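Britby Ceiling Notes

A small data set of repair and upkeep records for ceilings in older houses and shops. Version of 5 July 2019.

What is in it

The main file, records.csv, has 1409 rows. Each row is one ceiling in one room. The houses come from the Zamero and Dvořáček survey lists, which were merged in May. Where the two lists had the same room, the Dvořáček entry was kept.

Columns

id: row number, never reused
site: short code for the building
room: free text, as written by the surveyor
kind: plaster, board, panel, wood or other
height_cm: floor to ceiling at the lowest point
crack: none, hairline, open
stain: yes or no
last_paint: year, blank if not known
note: free text, up to 235 characters

Known problems

Heights in the Zamero rows were measured in inches and converted, so they tend to end in odd values. Curved ceilings have one height only. Blank and "none" were mixed up in the crack column in the first release; this is fixed for all sites except code LK, where the paper forms are missing. Some notes are in Czech and have not been translated.

Loading

The file is UTF-8 with commas and a header row. The script luka.py reads it and prints a count by kind. To check a copy, run it with --sample 50. Use --sample 100 if you also want the notes printed.

License

Free to use and change. Please name Britby Ceiling Notes as the source. Corrections can be sent as a patch against records.csv, one site per patch. 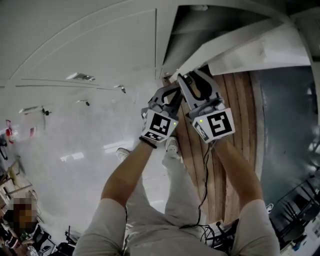
White ceiling panel with a curved edge (kind: panel).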